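Prurnia Hand Kit: Classroom Cloth Set

README and data card for the sample recordings supplied with the kit

Hello, and thank you for unpacking this folder before anything else in the box! This file goes with the sample recordings that we ship with every Prurnia Hand Kit, the hand-held gripper with the magenta ribbed finger pads. It covers what the recordings contain, how they are laid out on the drive, and the places where we think they fall short (there are a few, and we'd much sooner you read about them now than find them after a week of training).

Last revised: May 1, 2018
Maintained by: the Mondar team at Prurnia
Set name: Urnen
Task: handling a blue cloth on a table top

What you get

The Urnen set holds 166 recordings, sorted into seven folders. Each recording is one go at the cloth, from the moment the operator lifts the kit to the moment they put it down. Ten of the recordings are kept apart in a folder called "holdback", and we ask you kindly not to train on those, as the scores on our product page were worked out with them and it is nice to be able to compare like with like.

The whole set takes up 54 GB. If you are short of room, copy the first folder only. It is enough to try out the loader and see whether the kit suits your work before you commit a whole disk to it.

The setting

We recorded in a classroom, with white tables pushed together at one end and the rows of desks and blue chairs left standing beyond them. A good deal of cloth data comes from plain benches with a sheet hung behind, and customers kept telling us that their models went to pieces the first time they met a window. So there is daylight here, and there are chair legs by the dozen, and small things left about on the tables near the cloth.
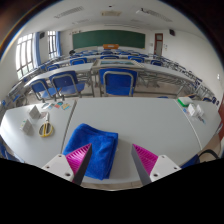 Folded blue towel between the finger pads, with the chalkboard at the far end of the room.

The view is very wide and quite strongly curved. We supply the pictures as they come off the kit, with the dark borders left in. Customers who prefer a flattened view can use the Vishwakarma tool, which is in the "extras" folder and has a short help file of its own - do read it, because the default setting trims the corners rather heavily and you may lose the edges of the tables.

The black area along the bottom is present in all the recordings. Please mask it if your model is fussy about such things. Our own loader will do so if you set "mask_lower" to yes.

Cloth shapes

Each recording carries a label for the state of the cloth at the start. There are three labels: folded, crumpled and spread. They were put in by hand, and the line between crumpled and spread is a matter of taste, so you may well disagree with us here and there. The labels sit in a plain text file which you are welcome to edit.

There is also a yes or no label called "overhang", for cloth that hangs over the front of the table. It is a small thing, but in our own trials it made more difference than we had expected, and people who buy the kit for laundry or bed-making work tend to ask for it.

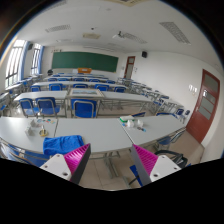 Start label: crumpled. Overhang: yes. Fingers wide open at the near edge of the tables.

If you add recordings of your own, we suggest keeping to the same labels for as long as you can bear to. It makes joining the sets together a great deal easier later on, and our support desk can help you far more quickly.

Other things on the tables

We have not labelled the other items. You will meet scissors with yellow handles, small colourful cards and a few bits and pieces besides, and they should be treated as background. The task is the cloth and only the cloth. All the same, a planner that sweeps the gripper sideways across a table ought to know they are there, and some of our customers have drawn their own boxes round them with good results.
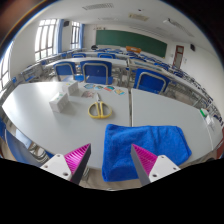

Blue cloth across the seam between two table tops, with the scissors and cards left in view.

Known faults

Glare. Bright light from the windows can whiten part of a table top, and small flat items are harder to pick out there.

One room, one colour of cloth. A model trained on Urnen alone will very likely learn "blue" before it learns "cloth". Please mix in something else! A striped tea towel of your own would be a fine start.

Seams. The joins between the tables show up as narrow dark lines, and an edge finder can take them for the edge of the cloth. We have no cure for this yet.

Terms of use

The recordings may be used freely by anyone who has bought or hired the kit, for study or for trade. You may pass on models trained with them. Please don't pass on the recordings themselves without writing to us first - we nearly always say yes. The next release is planned for December, and reports of wrong labels are very welcome before then, with the folder name and the recording number if you have them to hand.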